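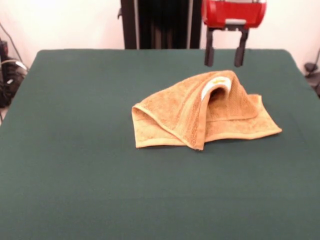
Last updated: February
Reading time: 3 min

We went to Sundley to see if a robot arm can fold our towels, and what we should put in the budget if the answer is yes. I went with Vasylyna Kravchuk, who runs the laundry side at Amadi. I look after the purchasing. We had three hours, and the visit took nearly four.

Our host was Ayuba Darko. He does the planning for customers at Demis, the company that builds the folding cells and leases them. He gave us coffee and safety shoes and then took us directly to the test room, which I liked, as on other visits we had to sit through a long film first.

The tests are made with one arm over a cloth-covered table, and one towel at a time. The towel is not laid flat for the robot. It is dropped, and the arm must find an edge or a corner with its two fingers, lift it and bring it over. Vasylyna asked many questions at this point. She wanted to know what happens with a towel that has shrunk more on one side, because half of ours are like this after a year. Mr Darko said that old towels are harder than new ones and that we should send a box of our worst, not our best. We will do it.

I asked how many towels they have tried. In the current round it is 1,177, all terry, in different sizes. He showed us the log on a screen and let us scroll through it. 639 of them were folded at the first attempt. The others needed a second grasp or more, or a person had to help. For me this was the most useful number of the day. A seller could easily have shown us only the good ones.

Then we spoke about money. Demis does not sell a single cell at the moment. They lease it, and the lease includes the arm, the fingers, the table and the software, which is called Jendo. It does not include:
- the electrical work on our side
- the fence or the floor scanner
- spare finger pads
- training for the second shift

I had none of these lines in my first plan. The finger pads are a small cost, but they wear and have to be changed. The fence is a bigger question. Our folding room is narrow, and Vasylyna measured with her steps in the test room and was not happy. With a fence we lose the place where the trolleys turn. With a floor scanner we keep it, but the scanner is dearer and the arm slows down each time somebody walks past.

We fold roughly 1,000 towels on a normal day. At the speed we saw, one cell cannot do this in one shift, and I said so. Mr Darko agreed. His advice was to give the cell only the bath towels, let it run into the evening, and keep the hand towels and the mats with our people. He also advised us not to plan any saving for the first months. I have written it in the budget like that, with a zero.

Some smaller notes for colleagues who go later. The car park is behind the building and the entrance is on the other side. Take your own towels if you can carry them. Ask to see the log, and ask for the lease price with and without service, as the first offer has them together.

The next step is the box of old towels. Vasylyna is collecting them now from the three floors, and I have asked our electrician for a price. After we have the test results we will decide if we take one cell for a trial or wait until the next budget.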